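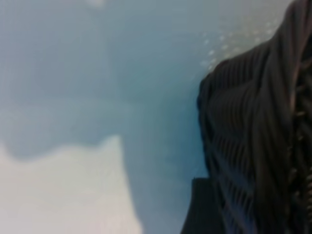
We passed 700 demonstrations on the fabric task last night and I'm still a bit giddy about it, so you're getting a long post!

For anyone new: I've been teaching an arm to handle soft things. Knitted, pleated, quilted, whatever I can find in the closet. I hold the controls and do the task myself, the wrist camera and the joint positions get recorded, and later a model (I call it Drendudico, don't ask) trains on the lot. One go at the task is one episode. The goal for this round is 1,280, which sounded ridiculous back in August and now sounds almost reasonable.

The biggest thing I've learned is that variety beats neatness. My first 285 episodes were all recorded the same way, with the same start pose and the same slow approach, and the policy I got out of them was lovely right up until I moved the sleeve over by the width of my hand. Then it grabbed air. Very confidently, too! So now I change something every time – the start height, the angle of the wrist, how the cloth is lying, which lamp is on.

Rozália Farkas, who has been doing this a lot longer than I have, talked me out of deleting blurry frames. I had a filter all set up for it. Her point was that the arm is going to see blur when it's running on its own, so it had better see some in training. I put 146 episodes back in that the filter had thrown out, retrained overnight, and the approach got noticeably calmer. I could have hugged her.

What I do still throw out: episodes where I hesitate for ages (the model learns to hesitate, it's uncanny), and any where the camera stream and the joint log drift apart. The Harms logger now writes both against one clock, so I'm seeing much less of that. If you're on the older version, update before you record anything you care about.

Next up is dark ribbed material. Depth estimates go to mush on it, and I want a lot more close passes, from steep angles especially. After that I'd love to try zippers, but my fingers need a rest first.

Episode 701 is tonight, after dinner.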